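Residents of Solheim Apartments may request a replacement countertop outlet or switch cover through the Facilities Office, Room 221. Requests received by noon on Tuesday are scheduled for the same week.

## Submitting a request

1. Complete Form 3, available at the front desk.
2. State the unit number and the wall on which the cover is located.
3. Note any cracks, scorch marks or missing screws.
4. Sign the entry permission line – unsigned forms are returned.

## Preparing the kitchen

Unplug small appliances near the cover before the appointment and move them to the far end of the counter. Do not remove the cover yourself.

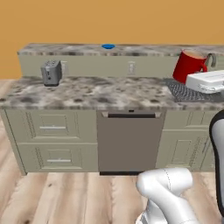 Power to the kitchen will be shut off for the length of the visit. Refrigerator doors should remain closed during this time. Questions about scheduling may be directed to Milagros Pacheco at the Facilities Office.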